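About Zeststead

Zeststead supplies woven baskets and trays to bakeries, hotels, farm shops and school dining halls. The company was founded to serve a small number of cafés that wanted sturdy bread baskets in consistent sizes, and that remains the centre of its work. Zeststead now employs 27 people at its premises in Drustlow, where stock is received, checked, stored and packed for delivery.

What we supply

Our catalogue covers 25 basket shapes, from narrow cutlery trays to deep produce hampers. The greater part of the range is woven in synthetic rattan, which wipes clean and may be used on a breakfast counter from one season to the next. Natural willow is offered in selected shapes for customers who prefer it.

The two principal ranges are known as Ccori and Pirnen. Ccori comprises the shallow, open baskets used for bread, fruit and pastries. Pirnen comprises the taller pieces with lids or handles. Both are sold singly and in sets of three, and replacements may be ordered individually at any time.

How stock is checked

Each delivery is unpacked on arrival and examined by hand under good light. Staff look first at the rim, where a basket receives most of its wear, and then at the corners and the base. 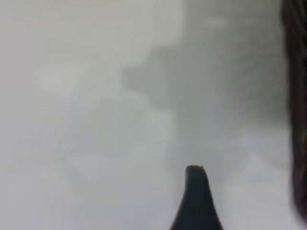 A piece that rocks on a level surface is set aside, as is any piece with a gap in the weave wide enough to catch a finger. Short strand ends are trimmed where this can be done without weakening the edge. Baskets that do not meet the standard of the main catalogue but remain sound are sold at a reduced price from the Drustlow counter, which opens to the public at 3 in the afternoon.

The warehouse has shelf space for 3000 baskets. Shapes that nest are stored in short stacks with paper between them — a practice we ask our customers to follow when putting baskets away for the winter.

Colours and finishes

Synthetic rattan pieces are available in a range of browns, from a deep chocolate to a warm caramel. Customers furnishing a long counter often order more than one shade, keeping the darker baskets for loaves and the lighter ones for rolls and fruit. A low wall and a thick braided rim are usual in the shallow shapes, as they allow the contents to be seen and the basket to be lifted from either end.
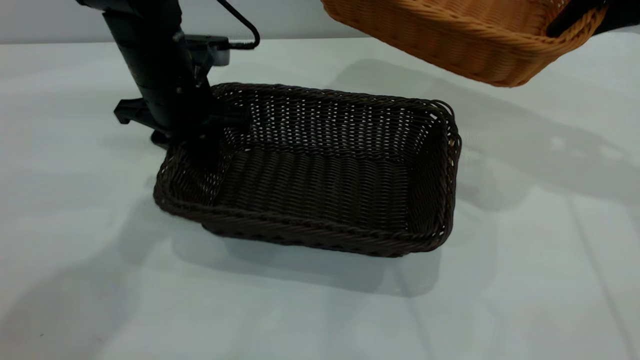 Orders and visits

Trade accounts are open to any business or school in the United Kingdom. Samples may be borrowed before an order is placed, and should be returned in the carton provided. Visitors are welcome at Drustlow by appointment throughout the year, except in January, when the annual stock count takes place.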